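Notebook - student manipulation project, laundry task
August 2021

Picking up where the last page stopped. Hand grippers are both back from repair, Vaněk redid the strain relief on the left one. Jaw still sticks a bit when fully open. Not worth another teardown before the demo, just work it open and shut a few times before the first take.

Task list as agreed with Čestmír Kolář: (a) towel fold, (b) sock pairing, (c) mesh bag into basket. Towels done. Socks half done and boring. Started on (c) today because Neser wants to see if her edge finder copes with see-through fabric before she spends more time on it. Short answer, it doesnt. Longer answer below.

Bag procedure for now:
start with bag bunched on table, right of basket
left gripper takes one edge near the front, right gripper comes in next to it
lift, spread to find the opening, let it hang
over the basket, lower, release right then left

Spreading is the bad step. Net is so thin that two layers feel the same as one through the jaws. Got 12 takes in before lunch, kept 8. The dropped ones were all the same fault - grabbed both layers, bag came up shut. Kullitz thinks we should reject those. I think keep them in a separate folder and label them, a policy that never sees a double grab won't know what to do with one. Ask Čestmír. 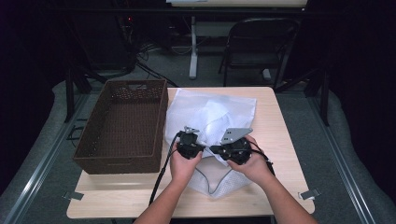
Mesh bag, both grippers in at the front edge. Basket on the left.

Cables. Left one goes off the front and over the table edge, right one trails off to the side. As long as you don't cross your arms it's fine. Kullitz crossed his arms. Lost one take and the encoder count with it, had to rezero. New rule, if you need to swap sides put the bag down first.

Table clips: checked both front ones, tight. Check them again after anybody leans on the rail padding.

Edge finder notes (Neser, dictated while she was packing up, my spelling):
- white mesh on pale wood, contrast next to nothing
- picks up the grain lines and calls them fabric edges
- finds the grey cord along the edge most of the time, so maybe track that and forget the net
- basket weave also sets it off, mask it out once at the start since the basket doesn't move

She wants to try a dark cloth under the bag. I said no for the recorded set, becuase the towel takes were all on bare wood and we'd have two backgrounds to explain. Fine for a side test. She'll run it on her own time and put the results in the shared folder under dralell_side. Dralell is the project name now by the way, the vote is over, please stop renaming the repo.

Timing. Bag takes run long, 26 seconds for the best one and a lot more for mine. Towels were much quicker. If we keep the same number per task the bag will eat the whole week. Proposal: fewer bag takes, more varied starts (flat, bunched, hanging off the front). Vaněk to write the start positions on cards so we stop doing the same crumple every time.

Disk: roughly half full after todays copy. Old calibration runs can go, check with Vaněk first.

To do
- label folder for double grabs, pending Čestmír
- rezero check at the start of every session, write it on the sheet
- left jaw, drop of dry lube, NOT the oil
- finish socks (me, sigh)
- Kullitz: script that flags takes with encoder jumps
- report outline. Final version is due December but he wants headings much sooner

Next session start with bag flat, opening toward the operator. Then bunched again if time.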